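Inside the Beige Tower: A Gallery

Home > Workshop Diary > Galleries > February

Posted 14 February 2022 by Fatemeh Rahimi

The Greltley repair bench takes in computers the way a porch takes in cats. You look away, you look back, there is one more. This page follows a desktop tower that came to us from the front office at Gál, the upholstery shop on the corner, where it had been doing invoices since before the current receptionist could drive. The complaint on the tag read "loud, then off." As diagnoses go I have had worse from people with certificates.

We are a small bench and we write up maybe one machine in ten, usually the ones that teach us something or annoy us enough. This one managed both. The gallery is short on pictures and long on captions, which regular readers will recognize as my house style. If you only came for the processor, it is under heading five.

1. The tag

Every machine gets a number when it comes through the door, and this one is 177. The numbers started at one, went along sensibly for a while, and then jumped when we found a shoebox of older tags and decided they should count. Please don't ask me where 40 through 62 went.

Under "customer expectations" somebody had written "works." Under "budget" they had written "ha."

2. The patient history

Gál bought it from a shop called Pudon, now a nail salon. Pudon built its own towers and did a decent job of it, apart from a fondness for zip ties that bordered on the religious. I have cut Pudon zip ties out of many machines and I keep the good long ones in a jar.

The owner told me it had started shutting itself off after lunch. In the morning it was fine. By two o'clock it sounded like a hair dryer, and by three the invoices were being done with a pencil. He had dealt with this by giving it a desk fan of its own and, when that failed, by apologizing to it.

3. Dust

Upholstery shops make a particular kind of dust — soft, slightly greasy, and with ambitions. It had felted itself across the front intake so neatly that you could have covered a footstool with it. I took it outdoors, where the wind changed at once, and I wore a good part of it home.

4. The cooler

The big lump of aluminum over the processor came away with the slow sucking noise of a boot leaving mud, or it did on my second try. On the first try it stayed exactly where it was and I said something the bench radio did not quite cover.

Twist a little before you pull. I have told people this at 27 repair evenings and have now forgotten it myself at one of them.

5. The processor

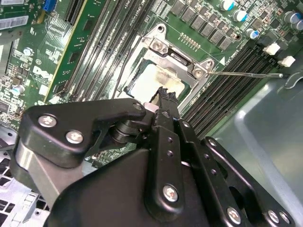

Old thermal paste on the heat spreader, whitish in places and yellowish in others, like a cracker somebody gave up on. The silver bracket is what holds the processor in its socket, and the thin rod going off toward the memory slots is the lever.

6. Cleaning up

Isopropyl alcohol, lint-free wipes, and a level of patience I don't bring to my own kitchen counters. Work inward from the edges so you aren't spreading the stuff across the board. The last yellow patch always takes as long as all the others put together, and it is always in a corner.

For new paste I used the Flunis tube from the drawer. One pea in the middle. The tube says it is good for 200 applications, a figure presumably arrived at by someone with very small peas.

7. Back together

Cooler on, screws tightened a bit at a time on opposite corners, fan plugged in. I mention the fan because I have, in the past, not plugged in the fan.

It ran through the afternoon and through the hour of the pencil without going off. Total parts bill: $5, and most of that was wipes. Gál's owner wanted to know whether he could keep the desk fan on it anyway, for company, and I said I saw no harm.

Next gallery: a laser printer that smells of soup. Comments are open until the spam finds them again, and if you recognize the old Pudon sticker on your own tower, bring it in and I'll relieve you of the zip ties.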